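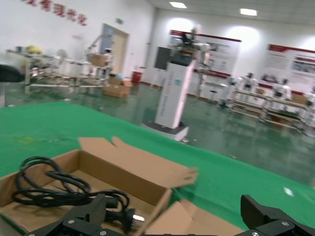
3.2 Supplies kept by home card makers

We asked 100 home card makers to keep a log of their supplies for the length of the study. Each person wrote down every stamp set, die, ink pad and pack of patterned paper they owned at the start, and then marked each item when it was used on a finished card. Items bought during the study were added to the log on the day they came into the house. In total the logs held 2,056 entries after duplicates were removed.

Entries were sorted by two coders, Da-eun Cheon and Jonas Hauser, into current products and retired products. An item was called retired if its maker no longer listed it in June. Where the coders disagreed, Ilona Kovács made the final call. Most disagreements had to do with paper that had been renamed or sold again in a smaller pad. The Plillamance paper line caused the most trouble, as its winter prints had come back under new names, and we decided to treat these as current.

Patterned paper was the item most often kept and least often used. Several people told us they did not want to cut into the last sheet of a pattern they could no longer buy. Stamps were treated differently. A stamp can be used any number of times, and card makers who owned a retired Sjöberg set used it as freely as a new one. One person had cut the same retired paper into six narrow strips so that it would last through the holiday season, and she was still holding back the offcuts when we spoke to her.

3.3 Storage and what gets used

Storage was recorded during home visits by Ulla Myklebust. She noted whether each type of supply was kept in a drawer, on an open shelf, in a closed container or out on the work table. She did not open anything herself and asked the owner to show her where things were. 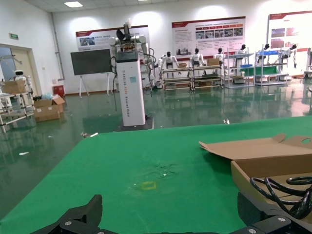 Figure 2. Green-covered table with an open cardboard box.

Paper stored flat in closed containers was used less than paper stored upright on a shelf. The owners knew it was there but had to lift other things off to reach it, and many said they reached for whatever was closest. A plain cardboard box with its flap folded outward, like the one on the right side of the table in Figure 2, was coded as open storage, and a box with its flaps shut was coded as closed even when the owner said it was usually left open. Lidded plastic cases, such as the Wosteo paper case that many people owned, were coded as closed in every home. Drawers were given their own code and are left out of the comparison here.

Labels made less difference than we had expected. Card makers with labeled containers could name more of what they owned, but they did not use more of it. Two of the people with the most careful labels had not opened their holiday paper since the year before.

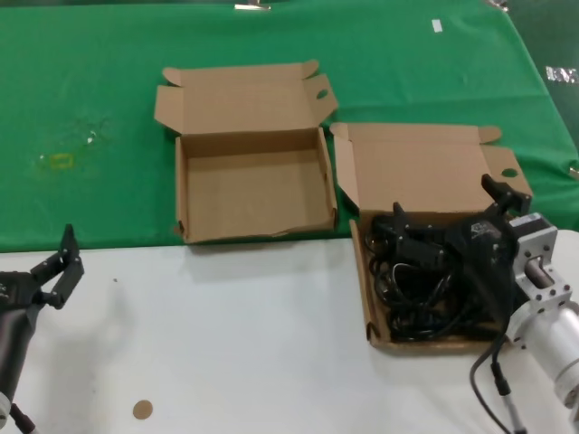
The same pattern held for envelopes and blank card bases, though the numbers were smaller and we do not test them separately. Die-cut shapes left over from earlier projects were rarely logged at all. Njål Dahlgren went back to the homes where such leftovers had been seen and asked the owners why they had been left out of the log. Most said they thought of them as scraps and had not considered them supplies.

There are limits to the storage measure. The visits took place in the early evening, and some people had tidied before we came. Others moved their supplies between rooms depending on the season, and we recorded only the room we were shown. Members of the Fonbridge stamping club, who made up a large part of the sample, also trade supplies at their meetings, so an item marked as unused in one log may have been used by someone else. We return to trading in Section 4.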